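Home | Courses | Schedule | Handouts | Contact
Saston Training Center
Posted in August by the Room Care staff
Last updated: Wednesday, 9:40 a.m.

Room Care Basics, Handout 5: Walls, Doors and Door Frames

This handout goes with the second half of the session. Bring it to the practice rooms in the Birham building. You will be working in pairs, one room per pair, and the supply cart stays in the hall.

1. Order of work

Start high and finish low. In a furnished room the order is vents and wall units, then upper walls, then doors and frames, then switches and handles, then baseboards. Floors are covered in Handout 6 and are not part of this session.

Doors get done with the walls on either side of them. If you leave the frame for later you will end up wiping the wall twice, and the second wipe tends to leave a line.

2. Cloths and solution

Each pair gets cloths in two colors. Red is for frames, doors and walls. Blue is for glass only. Do not mix them, even if the red ones run out – go back to the cart.

Mix the neutral cleaner at the strength on the bottle. For painted walls, wring the cloth until it no longer drips. For dark frames, use a second cloth to dry as you go. Streaks show more on brown and black surfaces than on white ones.

3. Frames

A frame has a face, two edges and a stop. Most people wipe the face and forget the edges. Work from the top corner down in one pass, then turn the cloth to a fresh side and do the edge next to the wall. Keep the door closed for the outside face and open it for the stop. Check the hinge side last.

Where a frame meets a white wall, press the cloth flat and move it along the joint. Scrubbing across the joint drags dirt from the frame onto the paint.

Use your free hand for balance, with the fingers spread. Keep that hand clean, or you will leave prints. 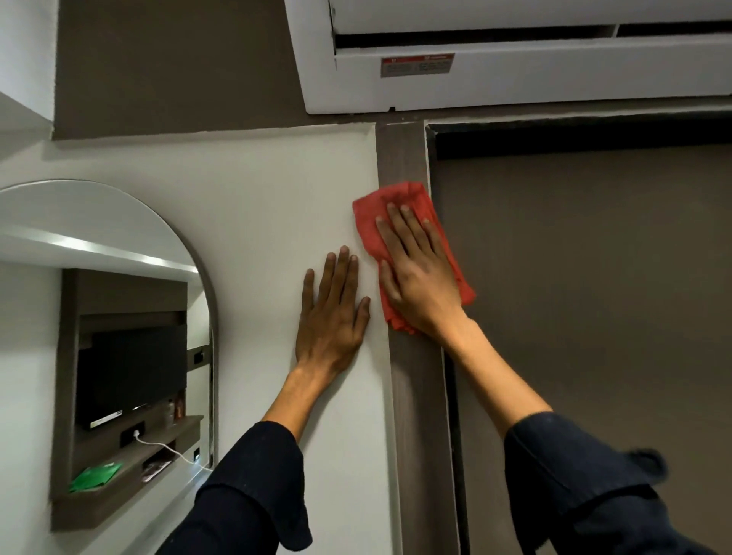 Fig. 1. Wiping a dark door jamb where it meets a white wall panel, with the left hand flat on the wall.

4. Doors below wall units

In several rooms the air conditioner is mounted over the door. Switch it off at the control before you start. Keep the cloth away from the air outlet and do not rub the warning label.

5. Before next session

Read the section on floors in the Brekow manual. Write down any marks that did not come off, with the room number and the side of the door, and hand in the sheet at the start of class.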